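This repository keeps the text files behind the housing and arrival pages for incoming exchange students at Virkatholm. The pages are built from Markdown every night. If you find a mistake, please correct it here and not on the website, where your change will be overwritten.

## What is inside

- `before-arrival/` – room application, deposit, what to bring
- `arrival/` – key collection, registration at the town hall, bank account
- `leaving/` – room inspection, return of the deposit, forwarding of post
- `letters/` – templates for the confirmation of residence
- `old/` – pages which are no longer published, kept for reference

The folder `letters/` is maintained by Renu Sisodia. Please ask her before you change anything there, also when it is only a comma. The town hall has refused letters in the past when the wording was different from the agreed one.

## Status

Last full check of all pages: Friday, December 2, 2022. The pages for the summer term will be checked again in March.

## Room application

Students can apply for a room as soon as they have their letter of admission. They do not need to wait for the visa. The application is made in Stonutell, with the same login as for the course choice. It asks for the dates of stay, the preferred building and the name of one contact person at home.

The offer of a room is valid for 28 days. During this time the student must accept it in Stonutell and upload the proof of payment for the deposit. If one of the two is missing, the offer goes back to the waiting list. We cannot make an exception for slow bank transfers, so the text in `before-arrival/deposit.md` advises students to pay in the first week. 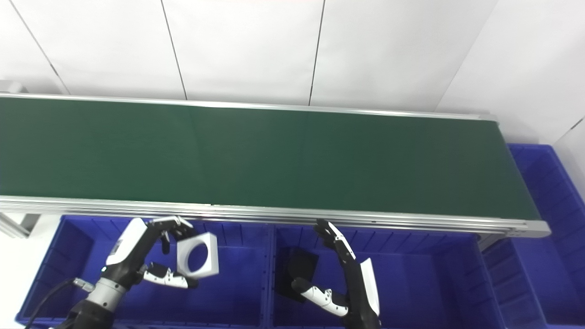

Kanchan Rana wrote in the tracker that the word "valid" confused several students in her group: they understood that the room itself was only valid for 28 days, and two of them had started to look for a private flat. She proposed "You have 28 days to accept this offer". I have changed it in `deposit.md` and in the automatic email, but the Portuguese version still needs the same change. Matilde Falcão has the file.

## Key collection

Keys are given out at the Kravchuk building, ground floor, on working days. Students who arrive in the evening or at the weekend must write to the housing office before they travel, and they will receive a code for the key box. The code works for 2 days only.

The student must show:

1. passport or national identity card
2. the accepted room offer, on paper or on the phone
3. the letter of admission

A copy of the passport is not enough. This sentence was removed once by mistake, please leave it in.

## Leaving early

A student who wants to leave before the end of the contract must give notice 60 days in advance, in writing. The deposit is returned within 45 days after the inspection, to the same account from which it was paid. If this account is closed, the student has to fill in the form `leaving/change-of-account.md` and sign it by hand.

## How to edit

Make a branch, change the file, and open a merge request. Mohit Upadhyay or Sneha Agarwal will read it. Some small rules:

- Write short sentences. Most readers have English as a second or third language, as I have.
- Write "term", never "semester", except in the official name of a form.
- Do not put prices in the text. They are all in `prices.yml` and are filled in when the page is built.
- Do not rename a file without adding the old name to `redirects.txt`.

## Known problems

- The table of buildings is too wide on a phone.
- `arrival/bank.md` still mentions Tremetti as the place for health insurance cards. The desk has moved and I wait for the new address.
- Links from the Spanish pages to `letters/` go to the English version.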